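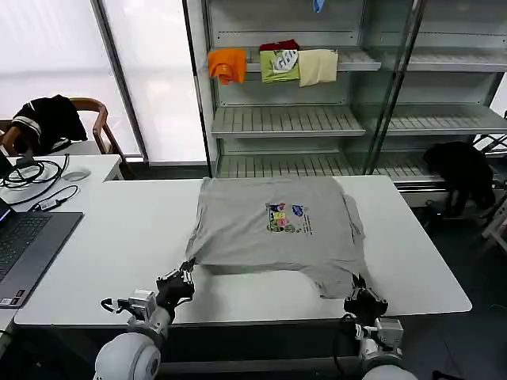

Registering a design before it is posted online is the step most independent artists put off, according to Malathi Krishnan, and the delay limits what they can later recover. "The right exists once the work is made," she told the Sadance Legal Clinic. "The registration is what lets you bring the claim to federal court."

Krishnan has reviewed more than 300 licensing agreements for the clinic. Many, she noted, never state whether a license is exclusive. "An exclusive license has to be in writing and signed," she said. "A friendly email thread – even a long one – may leave both sides guessing."

She advises artists to keep dated sketches and drafts. The clinic's next intake session is in April, and applications are accepted through its Gremby office.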